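I've been writing letters since July and I can't stop going on about it, so apologies to anyone who has already had this speech in person!

It began with my aunt's old neighbour, Kathleen Flanagan, who moved to Lultcombe and doesn't do email. I'd promised to keep in touch and then, predictably, hadn't. One evening I sat down with a pad of paper meaning to write half a page and looked up to find I'd filled 2 sides and let my tea go cold. My phone had been in the other room the whole time. I hadn't missed it once, and for someone who used to check the weather app for company, that felt like news.

So now I have a sort of routine. After supper I put the kettle on, the phone goes on the hall shelf, and I write until I run out of things to say. Some nights it's ten minutes. Last week I wrote 725 words to Christos about a walk in the rain (poor man). He wrote back, though, and his letter was all about his grandfather's shop, which opened in 1965 and sold nothing but buttons and thread for the first year. I've known Christos for ages and had never heard any of it.
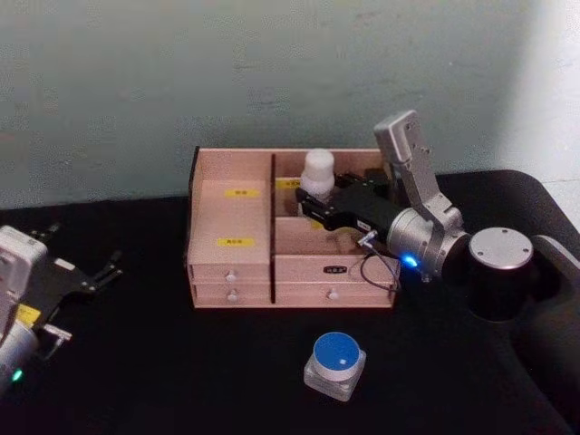
I think it's the slowness I love. When I message someone I'm half waiting for the answer while I type, and if it doesn't come I start fidgeting. With a letter there's no point waiting, so you may as well get on with your life, and then one morning there's an envelope on the mat and it makes your whole day. Thitima's had a pressed leaf in it. Bernice drew a map of her allotment, complete with slugs!

A few things I've picked up, if you fancy trying it. Use whatever pen you like, mine is a cheap one from the corner shop. Don't do a rough draft, or you'll never post the thing. Answer their questions first and then ramble. Buy your stamps in one go, and keep a note of who you owe, as I managed to write to Bernice twice and leave Etornam hanging for a month. Sorry, Etornam. Yours went in the post this morning.

I haven't given up screens, obviously, I'm typing this on one. But my evenings feel longer, and I'm sleeping better too. Next on my list is my old school friend in Grestuslow, if I can find her address. I think my mum has it in the back of a cookery book.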